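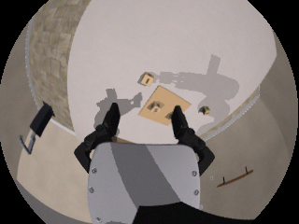 4. Preparar a cena simulada e testar a percepção com a câmara de punho

Se chegou até aqui, já tem o Jotusix instalado e o servidor de simulação a responder, e isso é a parte mais aborrecida de todo o manual, por isso parabéns! Neste capítulo vamos carregar a mesa com os cubos, ligar o módulo de percepção Laryea e pedir ao planeador um primeiro movimento. Reserve uma manhã sossegada, com café ao lado, e não tenha pressa.

4.1 Carregar a cena

1. Abra o Jotusix e escolha Ficheiro > Cenas > Mesa com cubos. Na primeira vez o carregamento demora um bocadinho, porque as texturas são convertidas para a cache local.

2. No painel Vistas, seleccione Punho. A vista é circular e os cantos ficam a preto. O Laryea já conta com isso e ignora-os, de modo que não precisa de recortar nada à mão.

3. Confirme que a garra está aberta e sem nada entre os dedos. Se a cena abrir com os dedos fechados, carregue em Repor postura e espere que o braço volte à posição inicial.

4. Em Iluminação, deixe as sombras ligadas. Bem sei que a tentação é desligá-las (tudo fica mais limpo e os números sobem logo), mas as sombras do braço caem mesmo em cima da zona de trabalho, e convém que o detector aprenda a viver com elas desde o início.

Nota: a semente da cena vem definida como 14. Mantenha-a enquanto segue este capítulo, para que as posições coincidam com as dos exercícios.

4.2 Ligar a percepção

5. No separador Percepção, active o Laryea e escolha o perfil Cubos marcados. O perfil procura primeiro a tábua cor de laranja-claro e só depois os cubos, tanto os que estão sobre ela como os que estão directamente no tampo.

6. Ponha o limite de iterações em 3,000 (o campo usa vírgula como separador de milhares, herança da versão inglesa, e ainda não conseguimos mudar isso).

7. Carregue em Detectar e percorra a lista de objectos. As marcas escuras nas faces, como a que faz lembrar um S, servem para estimar a orientação. Se um cubo aparecer com a orientação trocada, seleccione-o e use Inverter eixo.

8. Os objectos meio escondidos atrás de um dedo da garra surgem a cinzento, com a indicação Parcial. Deixe-os estar assim. O planeador trata-os como obstáculos até haver uma vista melhor.

Cuidado: não baixe a confiança mínima para tentar recuperar um objecto parcial. A Birgit Meinecke, que escreveu boa parte do detector, passou um Novembro inteiro a perseguir cubos fantasma por causa disso.

4.3 Primeiro movimento

9. Escolha como alvo o cubo pousado na tábua e, em Planeador, seleccione Ustenex.

10. Defina a folga de aproximação em 2 cm e o número de tentativas em 6.

11. Carregue em Planear e veja a trajectória completa em modo fantasma antes de a executar. Repare sobretudo na passagem dos dedos por cima da tábua.

12. Se estiver satisfeito, carregue em Executar. O registo fica guardado na pasta Beltus do seu projecto, com o nome da cena e a hora.

Nota: se o Ustenex devolver "sem solução", rode o alvo da garra noventa graus e repita o passo 11. Caso continue sem resultado, volte ao passo 7 e verifique a orientação do cubo.

Guarde a sessão em Ficheiro > Guardar antes de passar ao capítulo 5, onde vamos usar este mesmo registo para afinar a calibração.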